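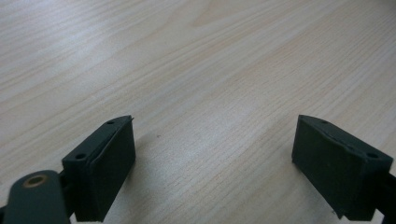

*Both fingers with their pads on, open over the bench top.*

We get asked for these notes every time a new pair of grippers comes together at the Datside workshop, so I'm finally typing them up, and you'll have to forgive me if I wander!

**Pads.** Rough up the printed face with 80 grit before you glue (just a few strokes, you want it dull and scratchy), then wipe it and let it dry. Trim the pad after the glue has set. I used to cut mine first, very carefully, and they always slid a hair while I was hunting for the clamp.

**Screws.** Snug them by hand and stop there. Printed plastic strips so easily, and a fresh finger takes a good 2 hours on our old Davach printer. If a hole does go soft, a sliver of filament pushed in will usually save it.

**Bushings.** Work the linkage open and shut 300 times before you trust it. Put the radio on. It really does loosen up!
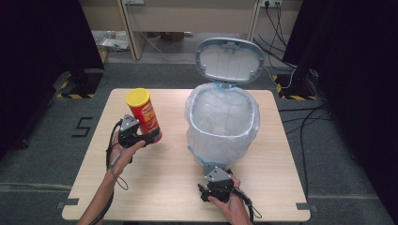
Cables are where most of our grief comes from, and I'd look there before blaming anything in the jaws. Leave enough slack that your wrist can turn all the way over, and let the line run back along your forearm, the way it does on the left hand with the red chip can. For a first try I love a can like that one, with its plastic lid, and a bin with the lid tipped up and a bag in it makes a nice big target. Go slowly, and stop if you feel a tug.

**Storage.** Hang them with the jaws open so the pads don't take a set, and keep spare screws in the drawer marked Taltier.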